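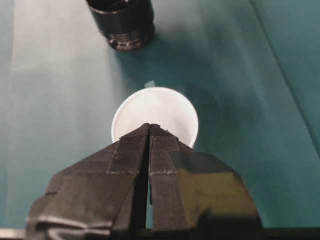
Covering a Worktable, and What I Would Do Differently

Since the July newsletter went out I have had more mail about tables than about anything I have written on sewing, which tickles me no end. I had mentioned in passing that I was going to re-cover my big cutting table, and a good many of you wrote to ask how it went and whether you should do yours. So, with a cup of tea at my elbow and the windows open, let me tell you all of it.

My table came from my aunt, who used it for wallpaper and then for tomatoes and then, for a long stretch of years, for nothing but mail. It has good legs and a terrible top. You could sand it, I suppose, and Fergal Breathnach kindly offered to come over with his sander, but I like working on cloth. Paper doesn't skate away from you, pins don't roll onto the floor, and your forearms aren't cold in January. I grew up with a blanket and a sheet stretched over the kitchen table on sewing days and I have never gotten over it.

The first question is what goes underneath. I used one layer of wool felt, and if I had it to do over I would use the same felt and trim it more carefully at the corners, where mine bunched up into four little pillows that I had to cut away with the top cloth already on. Leire Paredes uses old cotton blankets and swears by them. She's right that they are cheaper, and hers have held up beautifully, but do wash them hot a couple of times first. A blanket that shrinks under a tacked-down cover (you will spill something, we all do) makes a mess you can't iron out.

Then there is the cloth itself. You want a plain, firm weave with no stretch in it at all. I went to Garrido meaning to buy a sensible gray and spent most of a morning at the cutting counter being talked out of it by Sarita Vishwakarma, who has the best eye for color in our group and isn't shy with it. Her argument was that nearly everything I sew is cream, rust or brown, and that on gray I'd be squinting by four o'clock. On a blue or a green, the edges stand right up and you can see where you're cutting. I came home with a blue-green remnant, a little darker than I would have dared on my own, and I've been pleased with it ever since!

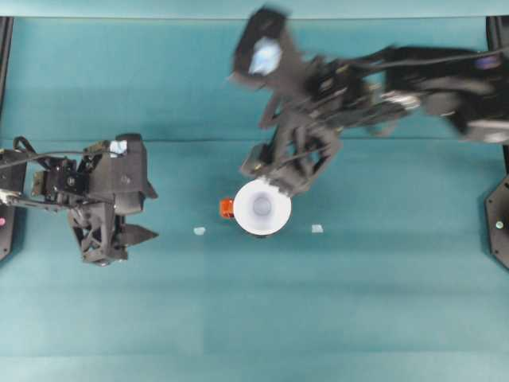
A tabletop covered in teal fabric.

Buy more than you think. My table is 50 inches long and I bought as if cloth were made of gold, so that on the far side I had barely enough to fold under and staple. Give yourself a full hand's width all the way around. If you have to join two pieces, put the seam toward the back and press it open, then press it again from the right side with a damp cloth. You'll still feel it under a rotary cutter, but you'll get used to where it is.

Start stapling from the middle of one long side, go straight across to the other, and work out toward the ends a little at a time. Unathi Ngubane helped me with mine and pulled while I stapled, and we changed places when my hand gave out. Don't pull as hard as you can. We did at first, and the weave went wavy along one edge and we had to take out a whole row of staples with a butter knife, laughing a good deal and saying a few things I won't print.

About creases. Cloth that has been folded on the bolt keeps its fold line longer than you would believe, and mine was still there after three pressings. Steam it before it goes on, hang it over a door for a night, steam it again. A light mist from a spray bottle once it's stapled will take up some of the slack too. If there's a faint line left after all that, leave it be and get on with your sewing.

For keeping it clean, I use a lint roller at the end of the day and a stiff brush on Saturdays. Kalliopi Omerović wrote to say she lays a second cloth over the first, loose, and just shakes it out in the yard, and I may steal that idea for the winter, when the cat comes in and stays in.

Several of you asked about cost. The felt was the dear part, and the remnant came to 8 dollars. The staples I already had.

Our next sewing afternoon is 15th September, in the usual room, and I'll bring the leftover felt for anyone who can use a strip of it. It makes a very nice needle book. If you're planning a table of your own, bring your measurements and we can work out the yardage together over the cookies. Leire is making the almond ones again.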